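Equipment Plan and Budget for a Kitchen Manipulation Station
Project report, Group 4
Wulan Khoo, Kornél Szabó, Piroska Kerekes
Supervisor: Uwe Kuhlmann
26 Sep 2019

1. Purpose

Our group was asked to plan the equipment for a robot station that loads and unloads dishes. The department already owns the arm and its controller, so neither one is in this budget. We had to cover the gripper parts, the wrist camera, the kitchen fittings, the dishes and the spares. The limit was $2363 for the first year.

The station is called Stindemmont in the department's files and we use that name below.

2. What the task asks of the equipment

Plates set most of the requirements. They are smooth, they have a low rim, and they have to be picked up close to hard surfaces such as steel and rack wire. The fingers rub against all of these, so we treated finger covers as something that gets used up and has to be bought again.

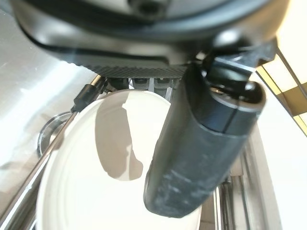

Figure 1. Gripper finger at a white plate. Pale smudges and scratches show on the lower half of the finger.

We compared two kinds of finger cover. The molded cover from Cladetti costs $14 each and is changed with two screws. The other kind is cast in our own workshop and is cheaper per piece, but each batch takes a day of somebody's time and the thickness varies. Vilmos Szűcs, who runs the workshop, told us he could not promise a batch before October. We chose the molded cover and planned for nine of them in the first year, a cost of $126.

3. Items and cost

Finger covers, nine at $14: $126
Wrist camera, mount and cable: $612
Dishwasher, used, with both racks: $300
Counter section with steel top: $485
Dishes, glasses and tumblers: $90
Lighting, two lamps with stands: $210
Spare cables and fasteners: $140
Shipping: $175
Total: $2138

This leaves $225. We did not assign it to anything. The first version of our budget had no reserve at all, and our supervisor sent it back.

Prices for the camera and the lamps are from a written quote by Floltutell. The dishwasher price is from a used appliance store and may change before we order. The store does not deliver above the ground floor, so the shipping line includes a second carrier.

4. Choice of dishes and rack

We first put only plates on the list. Piroska pointed out that a real load is mixed, and that a tall tumbler can block the view and the path to whatever is behind it. We added tumblers and moved $30 from the lamps to the dishes to pay for them. The racks should pull out fully and stay out by themselves. Two of the used machines we looked at failed on this and we dropped them.

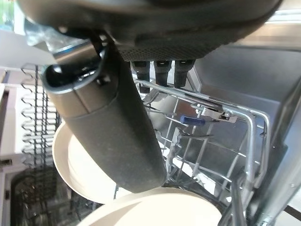 Why buy a whole dishwasher when a loose rack would cost less?
A loose rack has no walls, door or rails, and those are what the arm has to avoid. We would also have to build a frame to hold it, and the metal for that came to more than half the price of the used machine.

5. Order of purchase

The dishwasher and counter come first, because their height decides where the arm is bolted down. The camera mount is next. Finger covers can be ordered in small lots, and we suggest three lots of three so that we can switch to another cover if the first ones wear too fast.

6. Open points

We do not have a wear rate for the covers. Nine is a guess based on one cover every six weeks. The Dlamini lab next door uses a similar gripper and has offered us its replacement log, but we had not received it when this report was due. The steel counter also reflects the lamps strongly at some angles. A matte sheet might help, and we would pay for it out of the $225.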